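The Big Green Board

I own a desktop computer the size of a kitchen cabinet. It has moved house with me twice, and both times I carried it up the stairs myself while lighter and more expensive things went with the movers. I couldn't tell you why. I'm not sentimental about the toaster.

It came from an office clearance at Vermeulen, a surveying outfit across town that was closing a floor and wanted the floor closed by lunchtime. I paid less for it than for the parking. In its day it drew maps, I think. In my house it has mostly held up a fern.

Last November it started shutting itself off. It never did this during anything dull. It waited until I had 1,780 vacation photos halfway through being sorted into folders, and then it sighed and went dark. I did what any responsible adult would do and put a blanket of denial over the whole business for the winter, and used the laptop.

But the fern has outgrown its spot, and I've run out of excuses. So the side panel came off this week, and then the loose bits that were in the way, and then the memory, all of it, into an egg carton. (Egg cartons are perfect for screws. They are less perfect for memory sticks, which poke out of the top like asparagus.)

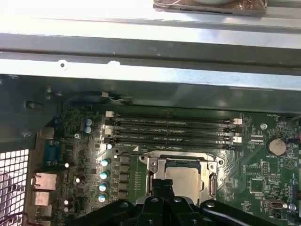
Room for plenty of memory, none of it currently at home.

I'd forgotten how much metal there is inside one of these. My newer machine from Britero is mostly air and colored lights, with a window in the side so that guests can admire the dust. The old one has a steel bar running across its insides as though it expected to be parked on. Every edge has been folded over by somebody who cared about knuckles, except the one edge I found, which had not.

The memory slots are my favorite part, if a grown person is allowed one. There's a bank of them on either side of the processor, black with white latches, and the latches make a very satisfying snap when you press them. I pressed them more often than the job required. The sticks that came out were of four different makes, so whoever looked after this thing at Vermeulen was either thrifty or had a drawer.

The trouble with taking things out is the writing. All over the board, next to everything, there are little white labels, and I'm sure they're a great help to people who are 14. I read them with my glasses on, then with my glasses off, and then with my phone held over them like a jeweler. After that I drew a map. It shows which stick came from which slot and has a coffee ring on it roughly where the power supply would be. 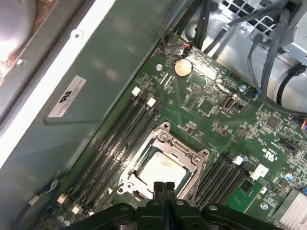 Words and pictures: Clidness
Posted July 13, 2023, in Things I Should Have Thrown Out

The processor was the bit I'd been dreading. Everything I've read about shutdowns says to look at the thermal paste, the gray stuff that goes between the chip and its cooler and that ought to be a soft thin layer. What came away with my cooler had the texture of old grout. I went at it with coffee filters and rubbing alcohol, which is what a man on the Clollanska forum swears by, and he has been swearing there for 10 years, so I trust him. There's still a bit of a smear near the edges of the chip. I've decided to call it patina until I can find more coffee filters, as I used the last clean one for coffee.

I also found the battery, the silver coin kind that keeps the clock going. I have no idea how old it is. The clock has been wrong for as long as I've had the computer, always by 7 minutes, and I had put that down to temperament. A new battery is on the list now, along with paste, filters and a flashlight that doesn't have to be held in my teeth.

So that's where things stand. The dining table belongs to the computer for the time being, and dinner happens on the couch. The fern is on the bathroom windowsill and looks better than it has in a year - I'm trying not to take this personally on behalf of the living room.

The paste is supposed to come in tomorrow's mail. If the map turns out to be upside down, I'll let you know.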